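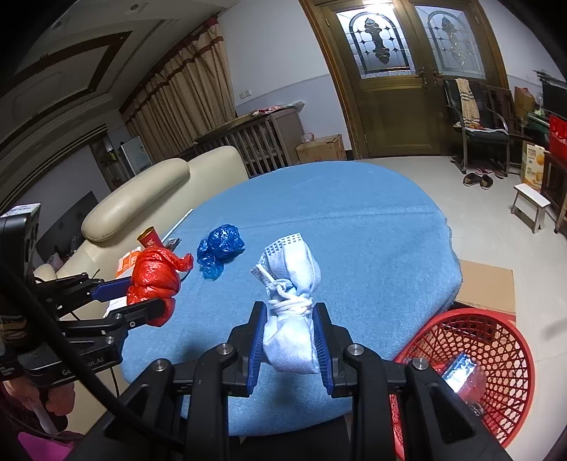 Laundry room dryer, Brondside: stops mid cycle

4th May
Logged by Savita Malhotra

Drum stops after 3 mins, light stays on. Restarted twice, same. Error 28 on the display.

Tried so far:
- lint filter out and cleaned, no change
- hose off the wall, vent clear
- differnt socket, no change
- small load only, ran 2 mins longer then stopped

Imre says belt. Not convinced, drum turns fine by hand. Thermostat more likley? Part is on order from Udamell.

Leave it off at the wall till then. Still open.

Recent tickets
Washer 2 leaking at door
Plerby boiler, no hot water
Hall light flickering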